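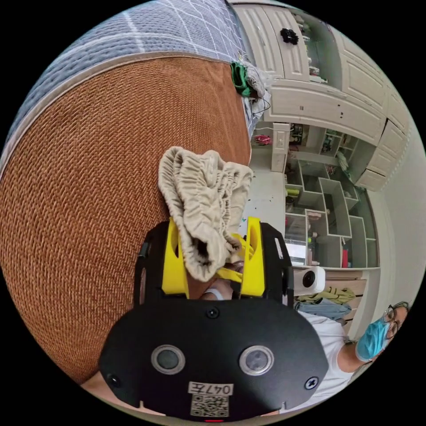
Winter drawers, and other small jobs I keep putting off

25 November is when my sister rings to ask what I want for Christmas, and every year I say "a tidy kitchen" and she sends me socks. So this year I've had a go at it myself, one evening at a time with the radio on, and I've written down what worked because I know full well I'll have forgotten by March.

Start with the drawer that sticks

We have one next to the cooker that has needed a shove with the hip for as long as we've lived here. I'd always blamed the damp. Take the drawer right out, turn it over and look for the shiny patches on the runners, as that's where it's rubbing. Mine had two, both at the back on the left. A light go with fine sandpaper, wipe off the dust, then rub a plain white candle along the wood, quite hard, until it feels waxy under your finger. That was the whole job! It took less time than finding the candle.

Don't use cooking oil. I did that in our old flat and it was lovely for a week, then it went gummy and picked up every crumb in the house. Metal runners are a different thing altogether: they want a vacuum with the thin nozzle first (you'll be horrified) and then a dry silicone spray on a cloth, not squirted straight in.

While the drawer is out, have a look at what's fallen down the back. I got a tin opener, a birthday candle shaped like a four and a letter from the water company.

Knives

I used to buy a new cheap knife whenever the old one got blunt, and I'm a bit ashamed of that now. Marit Kristiansen, who has the flat above and used to cook on the ferries, got me onto a whetstone and I've been boring people about it ever since. Soak the stone if it's the soaking kind (mine is, and it's ready when it stops bubbling), put it on a folded damp tea towel so it can't skate about, and hold the knife at a low angle. She says 20 degrees. I can't judge that by eye, so I fold the corner of a bit of paper in half to get 45, in half again to get a bit over 22, and tip the blade just under it. Slow strokes, same angle, both sides. You'll feel a tiny rough burr come up along the far edge, and then you turn it over.

Afterwards wash the knife, dry it and try it on a tomato. If it slides off the skin, go back and do a few more.

And keep them out of the drawer if you can. A magnetic strip on the wall is brilliant, but put the knife on spine first and roll it down onto the flat, and take it off the same way round.

Limescale, the cheap way

Our water is very hard and the kettle looks like a sea cave by the end of the month. Citric acid from the home-brew shelf is what I use now. A heaped tablespoon in a half-full kettle, bring it to the boil, leave it while you do something else, tip it away and rinse well. Then boil a fresh kettle and throw that away too, or your first cup will be a sour one.

For taps, soak a strip of kitchen paper in the same mix once it's cooled, wrap it round the base of the tap and leave it for 20 minutes. Keep it well away from marble or any natural stone, and test it somewhere hidden if your taps have a coloured or plated finish. Never, ever let it near bleach.

The shower head came off by hand and sat in a bowl of it overnight. I poked the last few holes through with a cocktail stick.

The tin cupboard

I'm not one for matching jars and labels (I tried, the labels curled, I gave up). What has helped is a shallow box for each sort of tin, so the whole box slides out like a drawer and I can see what's at the back. The boxes are only the cardboard trays that fruit comes in from the market. New tins go in at the back, older ones get pulled to the front, and anything I've picked up three times and not cooked goes to the food bank collection at the library while it's still well in date.

Flour and rice I do decant, after an episode with pantry moths that I won't go into. Lidded tubs, properly closed, and a couple of bay leaves if you believe in that sort of thing. I don't think the bay leaves do anything but I still put them in.

A wobbly chair

If you've a chair that creaks, don't just squirt glue at the joint from outside. It never gets in where it's needed and it makes the proper repair harder later on. Ease the joint apart with your hands, or a few taps of a rubber mallet, and scrape the old glue off both halves until you see clean wood. Then ordinary wood glue inside the hole and on the end of the rung, push it home, and hold it tight overnight.

I haven't got clamps that size, so I use a loop of strong cord round the legs with a wooden spoon through it. Twist the spoon until the cord is tight, then tuck the handle behind a rung. Put some folded cloth under the cord wherever it touches the legs or you'll leave a dent, and check all four feet are sitting flat on the floor before you leave it. I skipped that last bit the first time and ended up with a chair that rocked instead of creaking.

Chopping boards

Wooden ones like a scrub with coarse salt and half a lemon, a quick rinse, and then to be stood on their edge to dry. Flat on the worktop they stay wet underneath and they'll warp on you. When the board starts looking pale and thirsty, rub in some food-safe mineral oil with an old T-shirt, leave it until morning and wipe off whatever hasn't soaked in.

I keep one board just for onions and garlic, with a notch cut in the corner so that everyone in the house can tell it apart. There's still garlic on my toast now and then, but far less of it.

Washing-up bits

Sponges: I've stopped microwaving them and just change them more often. Brushes last longer if they hang bristles down. Burnt pan: cover the bottom with water, add a good spoonful of bicarb, simmer it gently for ten minutes and let it cool before you go at it with a wooden spatula. Not for aluminium though, it'll turn dark.

Oluwaseun Okafor wrote in after my last page to say that he puts a bit of cold tea in his cast-iron pan to shift rust. I tried it on my gran's old griddle and it did lift a fair amount, though I needed wire wool as well. Dry the pan on a low heat straight after, then wipe it with the thinnest smear of oil you can manage. Too much and it goes tacky.

Still on my list: the extractor filter, the freezer door seal and the bulb in the larder, which has been gone since March. If you know a good way of getting old grease off a filter without a dishwasher, do please write and tell me, because I've had it soaking in washing soda since this morning and the water has gone a very odd colour.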